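Progress report to the Bellmont fund, July
Prepared by Ishbel Farquharson, Drummond household robotics program

Safe practice at the table

Thank you again for your patience over the spring – the rulebook has grown up nicely since we last wrote, and Humberg has now adopted it for all kitchen work. Rule 9, on metal utensils, took us the longest.
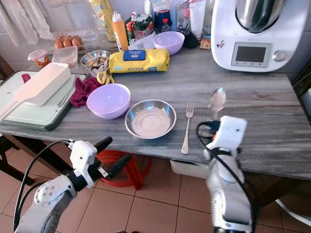
We settled on one utensil per gripper, and a slow approach whenever scissors or glass share the table. Umemska reviewed the wording and kindly sent back almost 50 comments, most of which we were very glad to take. 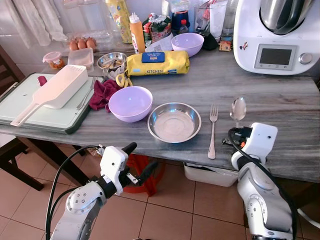

Next steps

We would like to put $700 toward printing the operator cards and $2000 toward a second review of the stop procedure, if you are happy with that.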